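Weretti Whole-Body Planning Software: Project Gallery

Trelgate Robotics Laboratory, Brodham Campus
July 2018

The Weretti project develops planning and control software for humanoid robots that work in ordinary rooms. Its subject is reaching: how a machine on two legs should place its feet, bend its knees and lean its body so that a hand arrives where it is needed. The project is led by Etenesh Ejigu, with Joon-young Heo responsible for perception and Kieran Haslam for the control layer.

This gallery accompanies the release of version 32 of the planner to partner laboratories. The notes are intended for visitors with a general interest in the work. Technical readers should consult the release notes and the interface guide, both of which are held by the Trelgate software office.

Posture before reach

Earlier versions of the planner treated the legs and the arms as separate problems. The legs brought the robot to a standing position, and the arm was then asked to do what it could from there. This was adequate for tables and counters. It performed poorly with low furniture, where the arm would run out of length or the elbow would meet the edge of a shelf. The present version solves for the whole body at once. A request for a hand position is returned as a full posture, including the depth of the crouch and the forward tilt of the torso, together with the path that leads to it.
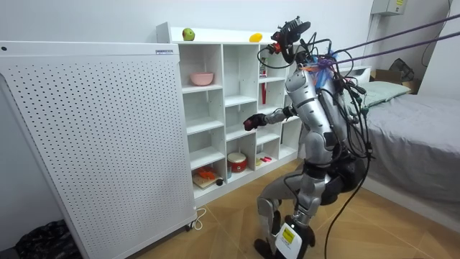

Balance is handled as a limit on the search and is checked at every step along the path. A posture that reaches the target but places the robot's weight too near the edge of its feet is discarded before any motor command is issued. The controller runs a second check of its own during the movement and may slow or stop the motion if the measured forces at the feet depart from those expected. Mr. Haslam's group has kept the two checks in separate programs, so that a fault in one does not carry over to the other.

Open shelving presents a particular difficulty for perception. White panels and white interiors offer few features for a depth sensor to hold on to, and the inner corners of a compartment are often in shadow. The mapping module, known within the laboratory as Min, fits a simple grid of boxes to the sensor data and passes the planner a set of openings with their widths, heights and depths. Where the fit is uncertain, the opening is reported as smaller than measured. This costs some reach and has greatly reduced contact with the shelf edges in testing.

Testing and records

The test set for this version contains 1,195 recorded planning requests. Each request is replayed nightly against the current code, and any change in the result is sent to the developer who made the most recent edit. A request that takes longer than 40 milliseconds to return a first posture is marked for review, even where the posture is sound. Ismael Bragança maintains the replay tool and has added a viewer that shows the old and new postures side by side, with the joints that differ drawn in a darker colour.

The limit on forward torso tilt is set by default at 45 degrees. Laboratories using a different body should adjust this value in the robot description file and should not alter it in the planner itself. Requests for help with new robot descriptions may be directed to Gil-soo Shim, who also looks after the simulator licences.

Work now under way

The group is extending the planner to two-handed tasks, in which one hand holds a surface for support while the other reaches. A first trial in simulation has been completed. The search remains too slow for use on hardware, and Dr. Ejigu's team is studying whether support points can be chosen in advance from the shelf map.

Use of this page

Text and photography on this page may be reproduced for teaching, with credit to the Trelgate Robotics Laboratory. Requests for print-quality copies should be made in writing to the software office at Brodham.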